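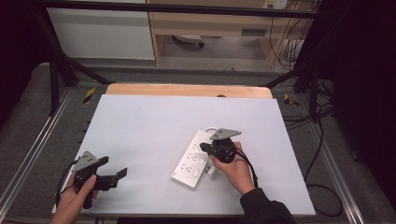

Faults and recalls

Jaw creep in the Nonlow hand-held gripper

Jaw creep is a fault of the Nonlow, a hand-held gripper used to teach robots by having a person do the job first. An affected gripper reports its jaws as a little more open than they really are, and the error grows slowly over a long day of work. Power strips were one of the objects that brought it to light, as a robot trained on such sessions would squeeze the casing far too hard and, now and then, press the switch along the way.

The fault was first written up by Gil-soo Do, who had spent a good part of March convinced that his own software was to blame (a very natural thing to think, and he was kind enough to leave his wrong guesses in the report). Sibel Kocabaş later traced it to a small magnet in the handle that could work loose from its glue. Of 957 recorded sessions she went back through, 654 showed some drift.

The maker, Zeron, put out a repair notice in August 2021, offering a new magnet holder and asking owners to check the closed position every 60 minutes until it was fitted. Robots already trained on the bad sessions had to be taught again, and Kocabaş advised keeping fingers well clear of their jaws in the meantime.

See also: Evov wrist joint, Jang cable fault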